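# Can the company move our severance eligibility date after the layoff notice went out?

Tags: plant closing, severance, bargaining unit, notice period

Our plant (Livavov, compressor parts, one bargaining unit) announced in November that it is ending production. The written notice gave the last day of work and referred to the severance article in the contract: one week of pay per year of service, paid to anyone "actively employed on the date of closure." Last Wednesday a revised notice was posted by the time clock. It splits the closure into two phases. Machining goes first and assembly goes 91 days later. 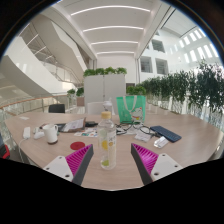

*2 min read*

The problem is the phrase "date of closure." The company now says it means the end of phase two for everyone. Machining people laid off in phase one would be on layoff status, which the company reads as not actively employed, so no severance. The local has not filed anything yet. Our grievance window is 30 days from when we knew or should have known.

1. Does the window run from the first notice or the revised one?
2. Is there a standard reading of "date of closure" when a plant shuts down in stages?
3. Should each person file, or does one group grievance cover it?

The contract does not define closure anywhere. I checked the definitions article and both side letters. I have 1670 hours this year, so the vacation payout is not in question, only severance.

Posted by **machining_2nd_shift**

---

**Afiq Wuisan**

Take the window first. The November notice did not deny severance to anyone. The revised one did, so the better argument is that the clock started when it was posted. Do not rely on that argument if you can avoid it. If you are still inside 30 days of the first notice, file now and the question goes away.

On the definition, there is no standard reading. Arbitrators look at the contract language, then bargaining history, then past practice. Get the bargaining notes from the round in which the severance article was added. If the union proposed it as protection for people losing jobs in a shutdown, and nothing was said about phases, that helps. Also look at whether other articles use "facility" and "department" as separate terms. At Brondcombe the contract used both, and the company argued that closing a department was not a closure at all. The case settled before hearing, so there is no decision to cite.

File one group grievance "on behalf of all affected employees in the machining department," and attach a list of names. State the remedy in full: severance per the article, plus interest. Cite the severance article and add "and all other applicable provisions."

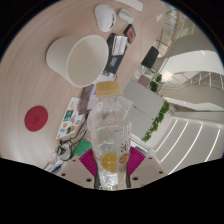 Xóchitl Ocampo: agree on the group grievance, but check that your contract allows one. Ours required an individual signature at step one, and the company got 5 grievances thrown out at step two on that ground alone.

Good point, I should have included it. If signatures are required, have everyone sign the same form and keep a copy with the date received.

---
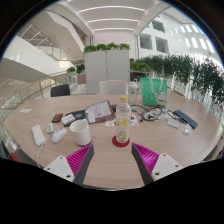 *By Xóchitl Ocampo*

Separate from the grievance, the union can ask to bargain over the effects of the closing. In the US a union generally has that right even where the decision to close is management's alone, unless the contract waives it. The request should be in writing and should go out promptly. Ask for the following in the same letter:

- the phase schedule by department
- the seniority list with hire dates
- the severance cost estimate, if one was prepared
- any agreement with a buyer or contractor taking the work

At Sopacua we got "actively employed" replaced with "employed or on layoff with recall rights" through effects bargaining, and the grievance was then withdrawn. It took four meetings.

Do not sign an individual release while this is open. A release offered with a phase one payment may cover the contract severance as well. Have the local's attorney read it first.

---

**ceria_steward**

just file it. we waited and lost on timeliness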